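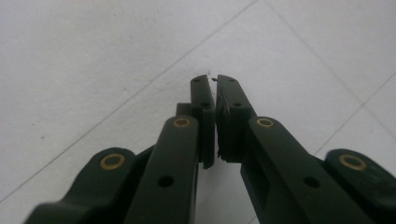 I got some good news this morning, and I've been itching to share it – the Trastwood night bus is coming back! It stopped running after last winter, and those of us who work late in Kultgate have been paying for cabs or begging rides ever since.

The new timetable went up on 12/06/2024. The bus will leave Kultgate station every 30 minutes until the last one at a quarter to two, stop by the hospital and the old market, and then head out along the river to Trastwood. That's a longer route than before, but it picks up the streets behind the school, where people used to have a pretty grim walk home in the dark.

I called Antonina Mykhailiuk, who runs the route for the bus company Dmytriv, and she sounded as pleased as I was. "We had 3000 signatures asking for it," she told me. "I stopped being able to say there wasn't any demand." (The final number was 3350, but the last batch came in after she'd already made up her mind.)

Fares stay the same as on the day buses, and day passes will be good until the last bus has finished its run. You can pay the driver or use a card. Dogs are fine, bikes aren't – sorry, I did ask.

Khrystyna Kravchuk has been pushing for this since October. She bakes at the place across from the station and starts work when most of us are going to bed, so she'll be riding it the other way. "I've spent more on cabs than on shoes, and I love shoes," she said. She'd still like an earlier bus out of Trastwood, and Antonina says that's being looked at, though she wouldn't give me a date.
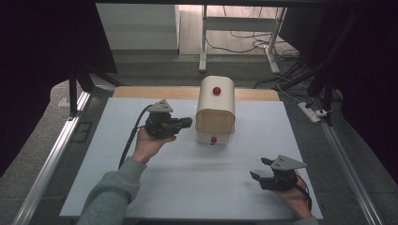
*Both hands busy over a paper-covered table.*

Two stops have moved, so check before you go out. The one by the pharmacy is now across the street, next to the bank, and the library stop has gone around the corner to the side with the shelter. The old signs are still up at both, which had me standing in the wrong spot last night like a fool.

Printed timetables are at the station ticket window and at the library desk. The company plans to run the service through the winter and look at passenger numbers in the spring, so if you want to keep it, ride it! I'll be on the last one out of Kultgate most nights, probably asleep by the market.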